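Foletti Trade Flows: data card

Bilateral trade in defense and dual-use goods, compiled from customs declarations by Jenő Kelemen. One row per exporter, importer and commodity code.

Rows: 1105
Commodity codes: 353
Reporting countries: 25
Unit: 1000 US dollars, current prices 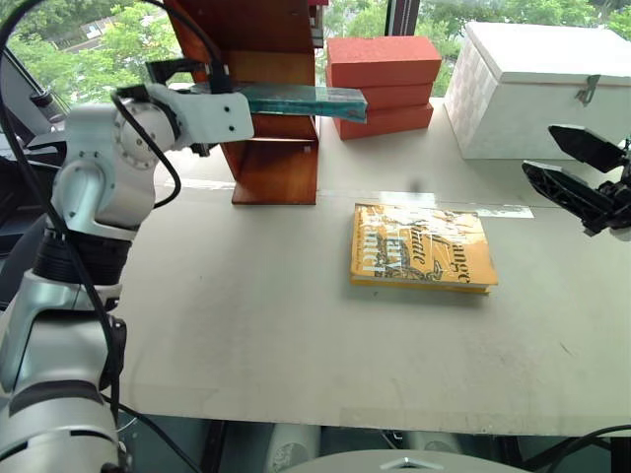

Gripper holding a flat teal-green piece near a wooden stand.

Re-exports are kept in a separate column and are not netted out. Missing values are blank; a zero means the country reported zero.
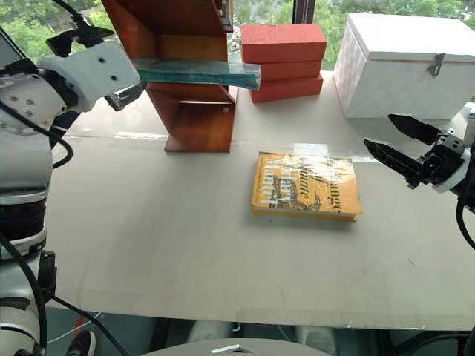 Where the two sides of a trade disagree, the importer's figure is used. Codes revised in September were mapped back to the older list with the Surnine table. Services and licenses are not covered.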